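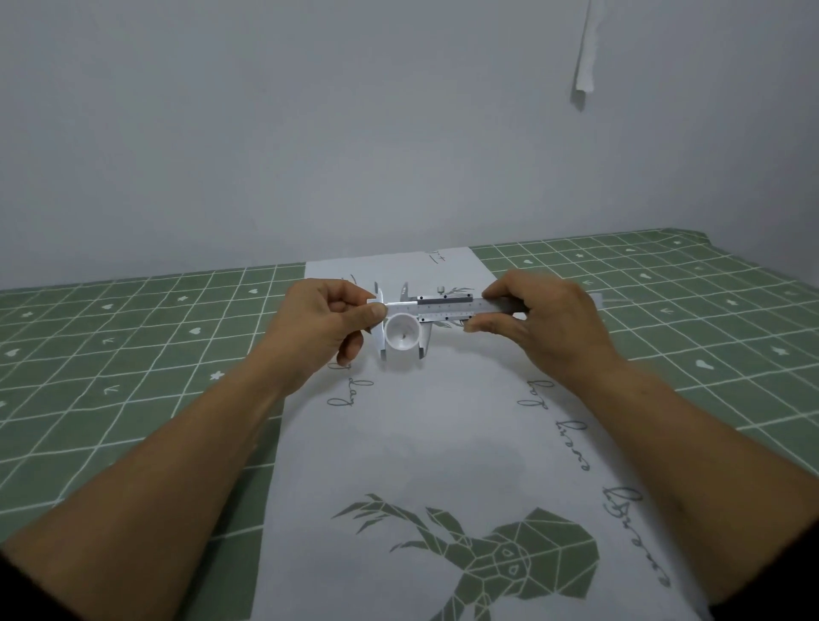 Measuring a small white cup with a vernier caliper.

About Rellano

Rellano prepares subtitles, closed captions and audio description scripts for television drama. Our clients are broadcasters, distributors and independent streaming services in Australia and New Zealand. Most of the material we handle is serial drama from Korea, China, Poland and the Philippines, delivered either as complete seasons or week by week while a series is still on air.

The company was set up by Divina Manalastas and Witold Wróbel, who had previously worked together on the subtitling desk of a small distributor. We employ 12 people at our office in Novham and use a panel of freelance translators. To date we have completed more than 70 series.

What we do

Translation and subtitling. Scripts are translated from the original language into Australian English. We do not translate from an existing English version unless the client has no access to the source dialogue, and in that case the delivery notes say so. Each series is assigned one lead translator for its full run, so that forms of address, kinship terms and recurring jokes are handled the same way in the final episode as in the first. A second translator is named as backup before work begins.

Closed captions. Captions for deaf and hard of hearing viewers are prepared as a separate file with speaker identification, sound labels and music cues. Speaker colours are agreed with the broadcaster and fixed at episode one. Lyrics are captioned where the rights holder permits it.

Audio description. Description scripts are written in Novham and recorded at Prekamow, a voice studio we have used since our second year of trading. We supply a script with timecodes, a pronunciation guide for all character and place names, and a mix note for the engineer.

Conforming. Broadcasters often receive a drama in one cut and schedule it in another. We retime existing files to shortened, split or re-edited episodes. Where an episode of 70 minutes is divided into two half-length parts, subtitle files are rebuilt for each part and checked across the break, including any repeated footage after the titles.

How a job runs

On receipt of video and script we compare the two. Scripts supplied for serial drama are frequently shooting scripts, and lines are dropped or improvised on set. Differences are logged before translation starts. The lead translator then prepares a term sheet covering names, titles, organisations and period vocabulary, which the client is asked to approve.

Subtitles are timed to shot changes at the frame rate of the delivery master. Our default reading speed and line length are set out in the house style guide – clients with their own guide may substitute it, and several do. Every episode is viewed in full by a reviewer who has not worked on the translation. The reviewer watches once with sound and once without.

Standard turnaround for a catalogue title is seven working days per episode pair. Simulcast work is quoted separately and depends on the hour at which the master arrives. Files are kept for 30 months after final delivery, during which corrections are made at no charge.

People

Divina Manalastas, Director. Scheduling, client contracts and Filipino-language titles.
Witold Wróbel, Director. Polish-language titles, timing standards and the house style guide.
Xinyi Han, Head of Translation. Chinese-language titles, term sheets and the freelance panel.
Ultan Mac an tSaoi, Captions and Description. Caption files, description scripts and recording sessions at Prekamow.
Gareth Kettle, Technical Manager. File delivery, conforming and archive.

Freelance translators

We accept applications from translators working from Korean, Mandarin, Cantonese, Polish or Filipino into English. Applicants complete a paid test of one scene with dialogue and one scene with on-screen text. The panel is reviewed each October. Translators are credited by name at the end of each episode wherever the broadcaster's format allows – please tell us if you would prefer a pen name or no credit.

Office

Rellano's office is on the first floor of the Bloxham building in Novham. Visits are by appointment. Enquiries about captions or description on a current series should include the episode number, the service on which it was viewed and an approximate time in the program.

Page last revised January 2024.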